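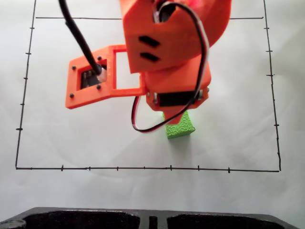 3. Setting Up the Work Sheet

The Stokitz block set needs a flat surface and a marked sheet of paper. The surface is your problem. The paper is covered below.

3.1 Laying the sheet

1. Clear the table. Crumbs count as clutter, and a block parked on a crumb will lean.

2. Put down one sheet of plain white paper. Glossy paper lets the blocks skate.

3. Tape all the corners. Masking tape comes off again. Packing tape also comes off, with the varnish.

4. Draw the outline of your work area with a ruler and a dark pen. Leave a margin of 30 mm inside the paper's edge.

5. Mark a start spot and a finish spot inside the outline. Label them. You will not remember which is which after lunch.

Note: Sheet template 408 can be printed if you don't trust your ruler. Print it at full size. "Fit to page" shrinks the outline, and Ariel Agbayani has answered enough mail on the subject.

3.2 Placing a block

1. Pick one block. The small rectangular ones are the easiest to begin with.

2. Set it on the start spot with its widest face down. Standing it on end is allowed from section 5 onward, when you have more patience or less to lose.

3. Line up the long sides with your marks by eye, then look again from directly above. From a chair, everything looks straight.

4. Let go and move your hand up and away. Sleeves are the leading cause of starting over.

Caution: Blocks are small enough to swallow. Keep them away from children under three and from dogs of any age.

3.3 Replacing the sheet

Change the paper when the outline is hard to read, or when it has two outlines and you have begun to favor one. Peel the tape slowly, wipe the table, and go back to step 1 of section 3.1.

Do not erase and redraw. Natnael Weldu tried this on the Samonte sheet – the smudges are still being mistaken for marks.

Spare tape is in the lid pocket. Spare paper is wherever you keep paper.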